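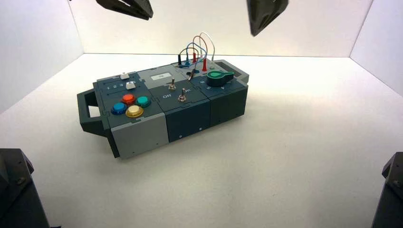 Corinne Haldorsen, Technical Editor, Urdale Bench Review

Home Features Interviews Parts Archive

20 September 2021 | By Corinne Haldorsen | 5 min read

The first modular board from Granell was a single slab. It carried every control the company wanted, and when one part failed the whole board went back to the shop. The lead designer, who asked to be identified by job title only, describes that version as "a sound layout on the wrong base."

The current board is built in sections. Push buttons have one module, toggle switches another, test leads a third. A carrying handle goes on the end. The sections are joined with notched edges, cut like the pieces of a jigsaw puzzle.

"We looked at screws, then at a rail," the designer said. "Screws were slow to change over. The rail was fine until it picked up dirt, and then the modules would stop short and leave a gap. The notches locate the part in both directions. You press down and it's seated."

The joint took longer to settle than the controls did. A trial batch went to the Bastos training center in March, and the tabs came back worn at the corners. The radius was increased and the fit opened slightly. Granell then ran 60 assembly cycles on each sample before releasing the drawing.

"That isn't a life test," the designer said. "It was enough to show us the corner was no longer the weak point. We're still collecting returns."

Most of our conversation was about the controls. The push buttons are an arcade type with domed caps, in red-orange, blue, green and yellow. The designer chose them for travel. A small panel button moves so little that a beginner can't tell a full press from a partial one, and the larger part makes the difference plain. The four are set in a diamond so that an instruction can call for a button by color or by position.

The toggles are ordinary metal ones held by hex nuts. "Off" and "On" are printed on the panel. I asked if the labels were needed.

"The first draft had none. Instructors at Bastos wrote them on with a paint pen, so we printed them. The nut is the part I'd watch. If it backs off, the body turns in the hole and the lever no longer lines up with the lettering."
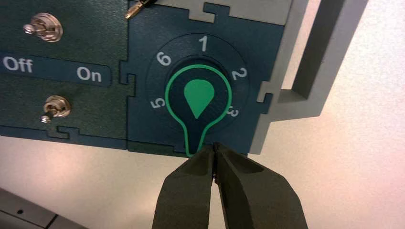 The rotary selector has been revised more than any other control. Early units had a round knob with a scored line, and users lost track of which end was the pointer. The knob now has a round head and a long stem, in the outline of a keyhole, with green marking. The numerals follow the curve of the ring.

"You give something up there," the designer said. "A long stem is easy to turn and it will cover a number. We tried moving the numerals out, but the ring got too big for the module. Anyone working at it knows what comes between three and five."

Test leads wear out first. Of 159 service requests logged to date, the largest share concerned a lead pulled by its wire instead of its plug. Granell ships spares in packs of 16 and has asked Sedgate, which supplies the sockets, for a version with a firmer grip. Samples are due, and the designer would not give a date.

Storage was the last subject. The handle lets a board hang on a hook, but the leads should come off first and go in a bag. Stored in place, they tangle and pull sideways on the plugs. The same handle fits a longer assembly, though the designer does not recommend lifting one by the end.

"Split it and carry it in two trips. The joint was made to line things up. We never rated it for hanging weight."

A blank module, for customers who want to mount their own controls, is in drawing now. Orders will have a minimum of 24 pieces.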